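Clononwood Library of Things Adds Kitchen and Table Sets to Loan Stock

Mar 15, 2004 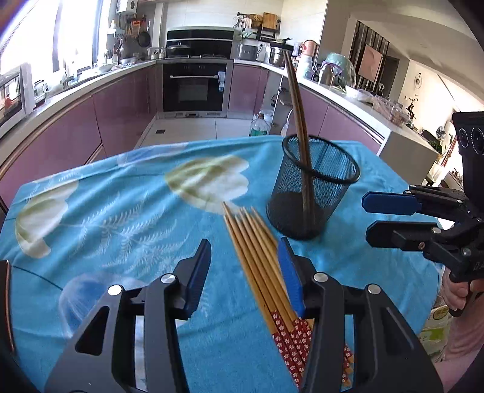
The Clononwood lending store, which has until now handled hand tools, ladders and garden equipment, will open a household section at its Tolentino Road unit. The new stock covers cooking equipment, crockery and tableware for group meals. Items are lent on the same terms as the tools: free of charge to residents, against a signed form and proof of address. Tableware is catalogued by the set and not by the piece, so that chopsticks with red wraps and a small white blossom print, for instance, go out as one bundle under a single number. A set returned incomplete stays off the shelf until the missing pieces have been replaced with matching ones.

The store now lists 800 items. It was set up for people who need a drill or a wallpaper table for a day and have nowhere to keep one, and most of its borrowers live in rented rooms and small flats to the north of the ring road. The register recorded 2,000 loans in the last full year. Requests for pots, folding chairs and serving dishes were noted on the same forms, but could not be met from the existing stock.

Shelving for the household section takes up the former paint bay. Paint exchange has moved to the covered yard, where tins are accepted only if sealed and labelled. Solvents and wood preservatives are no longer taken.

Loan periods differ by class. Hand tools and cooking equipment may be kept for 2 weeks. Power tools are lent for three days and large items such as tables for one. A loan may be renewed once, by telephone or at the counter, unless another borrower has reserved the item. There are no fines for late return. A borrower with an overdue item cannot take out another until it has come back.

Electrical equipment in the household section, including rice cookers, kettles and hotplates, is subject to the same check as the power tools. Each appliance is tested before it is first lent and again after any repair, and the date is written on a tag fixed to the lead. Appliances without a tag should be handed back at the counter and not used. The store does not lend gas equipment or pressure cookers.

Residents of Dratville may also borrow from the Clononwood store under an arrangement between the two districts. They are asked to collect in person. The Dratville drop box accepts hand tools and small kitchen items, but not glass, crockery or anything with a mains lead.

The store is looking for 100 further items to complete the section. Stackable bowls, large saucepans with lids and heatproof serving dishes are wanted most. Donations should be clean and in working order, and can be left at the counter during opening hours. Chipped crockery and non-stick pans with a worn coating will be refused.

A printed catalogue of the household stock is due in June. Until then the list is kept at the counter.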